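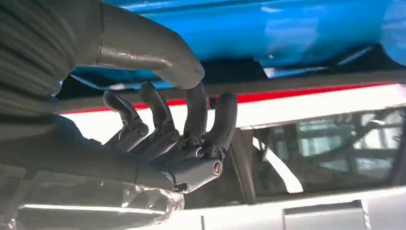 Kathleen Noonan wondered whether I'd tried leaving the dough in the fridge overnight, and I have, so I'll put that in before anyone else asks.

My problem is sourdough that spreads. I moved to Welton in April and since then every loaf comes out like a dinner plate. Same starter, same tin of salt, same recipe — 400 grams of strong white, a bit of rye if I've got it. It looks lovely in the basket and then I tip it out and off it goes across the tray. Three loaves in a row now! The kitchen here is a lot warmer than my old one, if that matters. Any ideas before I give up and buy sliced?

Vasylyna Sirko
It does matter, the warm kitchen I mean. You're probably still going by the clock from the old house. I did exactly this when we had our boiler moved, and my dough was going over while I was still waiting for it. Try stopping the first rise much sooner, when it's grown by half and feels a bit wobbly, then shape it and put it straight in the fridge. Also hold back a splash of the water. Flour varies more than people think, and a new bag might not drink as much as the last one did. Bake it cold from the fridge, don't let it sit out first.

MusportBaker
just use a loaf tin, can't spread if there's nowhere to go

Kathleen Noonan
What Vasylyna said, though I'd change one thing at a time or you won't know which did it. Shorter rise first. And is your starter doubling after a feed? Mine went sluggish after we moved and needed a week of feeding twice a day — lots of pancakes that week.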